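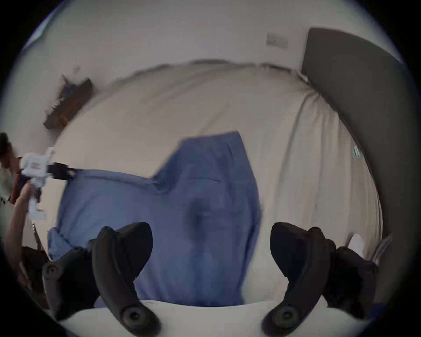
Érica Vasconcelos wrote to ask whether the Drarnura hand grippers are any good for laundry, as she had only tried hers on cups and blocks and couldn't imagine teaching a robot to fold a shirt with them. My short answer is yes, with a fair bit of patience. The long answer follows — do put the kettle on.

We bought a pair for the Pustcombe workshop at £936, and I've now spent many happy hours folding clothes on beds with them. You squeeze, the jaws close, and everything you do is recorded for the robot to learn from later. I had been using the Baran remote-control arms before this, and goodness, what a difference! With those I'd spend half the morning just trying to pick up a sleeve.

Cloth is where the jaws earn their keep. They'll take a fold of thin cotton quite neatly, though you do have to come in low, and a soft duvet underneath will try to join in if you press too hard.

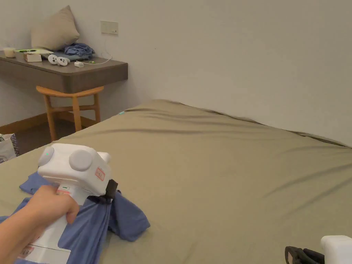

*Page last changed: February 1, 2022*

I find a fitted sheet a kinder surface to learn on, and I'd start there if you can. The handle is comfortable enough for my hand, but Maarten De Smet finds it tiring after 49 minutes (he timed it, bless him) and would like a softer grip.

My one real grumble is the booklet, which says next to nothing about working in pairs. Agree beforehand who lifts and who holds, or you'll end up pulling the same shirt in different directions and throwing away the recording. Spare jaw pieces come from Drudengate, and mine took 2 weeks to arrive.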